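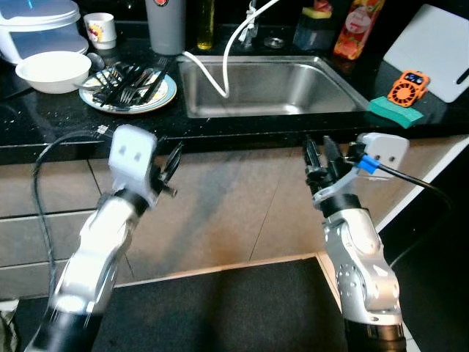 Speaker notes: sealing joints around benchtops and sinks
Nipon Ruangrit, Henley trade evening, 7th May

Slide 1. Title
Wait for the doors to close. Mention that the handout has the product tables, so no need to copy them down.

Slide 2. Scope
Silicone joints only. Grout and timber oil are covered in the January talk. Most callbacks at Thaweesak come down to three joints: bench to splashback, sink rim to bench, and the mitre in an L-shaped top.

Slide 3. Movement
A benchtop and a wall move by different amounts. The joint takes up the difference. If the gap is packed hard with filler, the sealant has no room to stretch and it tears along one edge. Leave a clear gap, fit backing rod if it is deep, and bond to two faces only.

Slide 4. Surface preparation
Old silicone has to come off completely. New silicone does not stick to cured silicone. Cut, scrape, then wipe with solvent on a clean white cloth. Change the cloth when it shows colour. Pause here and pass around the two Fleltosen offcuts, one wiped and one not.

Slide 5. Sink rims
Inset sinks: bead under the rim, clips tightened in opposite pairs, excess removed before it skins. Undermount: the bead does not carry the weight of the bowl. Brackets do. Repeat this point. 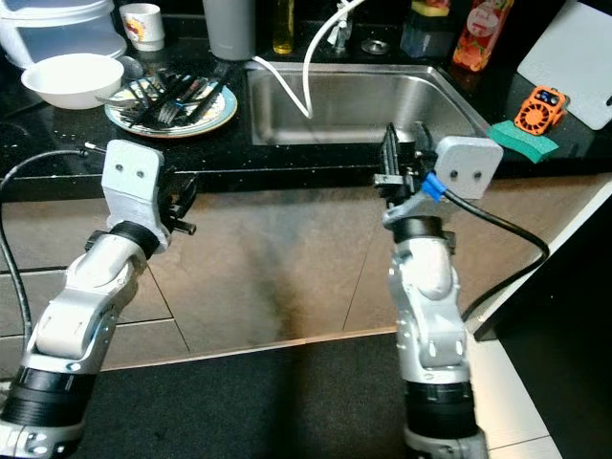
Can a sink be used on the same day it is sealed?
Leave it until the next day. A skin forms quickly, but the sealant underneath is still soft, and water sitting on it will spoil the edge. Follow the cure time on the cartridge if it is longer.

Slide 6. Brireck job
A block of 17 flats, all with the same stone top. 12 had mould behind the tap within a year. The joints had been tooled with dishwashing liquid, which left a film on the bond line. All 12 were cut out and redone dry. Total length of bead was 457 metres, counting the splashbacks in the other flats.

Slide 7. Tooling
One pass, steady speed, tape off while the bead is wet. Show the short clip. If the sound fails, talk over it.

Slide 8. Questions
Someone will ask about acetic cure on marble. Use neutral cure. Price list is on the back of the handout.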